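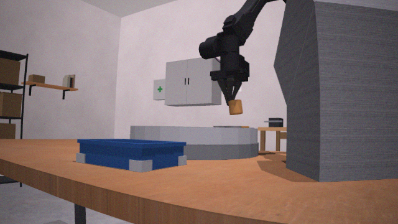 How should natural corks be kept so that they can be used again?

Rinse them in warm water, leave them on a rack overnight and store them in a paper bag in a dry cupboard.

Advice > Kitchen > Bottles and Stoppers
Reading time: 2 minutes

Corks intended for oil or vinegar should be kept apart from those used for cordials, as the smell passes readily from one to the other. A cork that crumbles at the rim should be discarded.

To soften a stiff cork, place it in a bowl with 300 ml of freshly boiled water, cover with a saucer and allow it to stand for ten minutes. Dry the neck of the bottle before fitting. Corks should not be boiled in a pan.

Stoppers with a plastic top, including those supplied with Fekholm bottles, may be washed by hand but should not be placed in the dishwasher.

Households preparing cordial for December are advised to check their stoppers beforehand. Printed labels for bottles may be requested from Shona McIver at the Traren Household Advice Office.

Page reviewed 3 March 2026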